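How to Pack a Bag for Someone Else

I went to Stultwood thinking I'd come home with a few tips on fitting more bottles into a bag. I came home having repacked my own grocery tote twice on the kitchen floor, so I guess the visit worked.

The woman I talked to runs the packing side of a small home delivery shop there. She asked me to leave her name out ("my mother reads everything and will call me about it"), which is fine by me. She's been doing this for 14 years, first out of her garage, then in the back half of an old upholstery store on the Vultley road. Her customers are mostly older people who live alone and don't want to carry liquids home on the bus. Shampoo, dish soap, juice, cooking oil. Heavy stuff, in other words, and nearly all of it in bottles.

She made us tea before we started, in a room with shelves up to the ceiling and a radio going in the corner. I asked her the question I'd been saving up on the drive, which was whether there's really a right way to put bottles in a bag.

"There are several right ways," she said. "There are also some terrible ones, and I've done all of them."

Her first terrible one was laying everything flat. It looked so tidy! She'd close up the bag, feel very pleased with herself, and then get a phone call from a customer whose conditioner had emptied itself into a loaf of bread. Now everything with a lid stands up, and she checks the lids with her thumb as she goes. I watched her do it while she was telling me about the bread, and I don't think she knew she was doing it.

The bags themselves are a subject. She used paper for a long time and went off it after one wet December, when the bottoms kept giving out on people's steps. These days it's all fabric, black, with long loop straps, and customers hand back the old one when the new one arrives. Black because it doesn't show the drips. She has a supplier called Catero that sells them in bundles of 50, and she has strong opinions about the stitching on the straps, which I promised to pass along and which boil down to this: pull hard on the strap before you trust it.

"A new fabric bag doesn't want to stand up," she told me. "It wants to lie down like a cat. So the first two bottles have a job to do."

Those first two go in together, upright, one in front of the other, and she likes them near a side wall. I'd always put the first thing right in the middle, and I told her so. She made a face. Put it in the middle, she said, and it tips whichever way it likes. Put it near a side and you've still got one big open space left over for everything else, where otherwise you'd have two skinny ones that nothing fits.
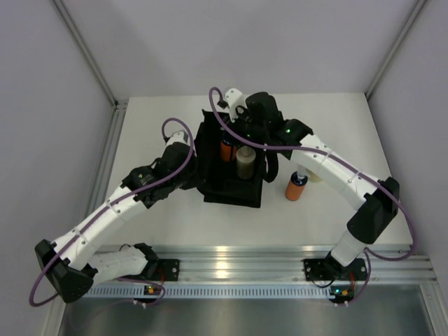 Two bottles in the bag and two more to its right, with the strap looped out on the table.

I asked about the straps, because mine always end up inside with the shopping. She flops hers outward before a single thing goes in. "You don't want to be fishing for a handle under four bottles of juice," she said, and then admitted she'd done precisely that the week before, at her own sister's house.

The table matters to her too. Hers is bigger than I expected and she keeps it clear, so the bottles for an order wait right beside the bag and the next order stays on the shelf until this one's gone. In the garage days she worked off a chest freezer with a towel on it. Every time someone wanted peas, she had to move an entire order onto the floor!

We got onto color for a while. She swears she packs by color as much as by label, because when you've handled the same orange bottle for years you stop reading it. The trouble starts when a brand changes its look. One winter a cream lotion and a cream fabric softener came in looking like twins, and you can imagine. I asked how that one got sorted out. "A lady rang me and said her hands had never smelled so much like towels," she said. "I drove over with the lotion that afternoon."

The shop sent out 1,230 bags last year, a figure she looked up in a ledger because I was nosy. The most in one stretch was 130, before a holiday, with the radio turned up and Demirtaş bakery rolls for anybody who came in to help. She'd rather not do that again. Her wrists hurt for days, and she mixed up two doors on the same landing.

Before I left I asked what she'd have me change at home, given that I only pack for myself.

"Stop filling it to the top," she said. "You're going to pick that bag up from above, and you need somewhere for your hand to go." Then she pulled a bag open, pushed her fist down inside to square off the bottom, and handed it to me so I could have a try.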